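I keep my clothes hangers in a basket until I need them, and one day I started wondering why they all have the same funny shape. So I looked at them properly, one at a time!

Start with the top. A hanger has two sloping sides, just like your shoulders. Put a shirt on it and the shirt thinks it's still being worn – well, sort of. The slopes share out the weight, so you don't get a pointy bump in one spot.

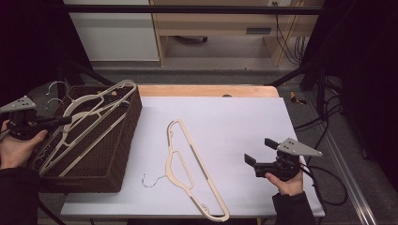
## Why is the hook metal?

Lots of plastic hangers have a metal hook, and mine do too. A thin piece of metal can hold up a heavy winter coat without snapping. It's curved so it can sit over a rail and slide along when you're hunting for your favorite sweater.

## What about the bottom bar?

That's for pants! You fold them over it. Some bars have a little grip strip, because smooth cloth loves to slide off. My friend Elínborg tried her silky scarf on a plain bar and it was on the floor in 2 seconds.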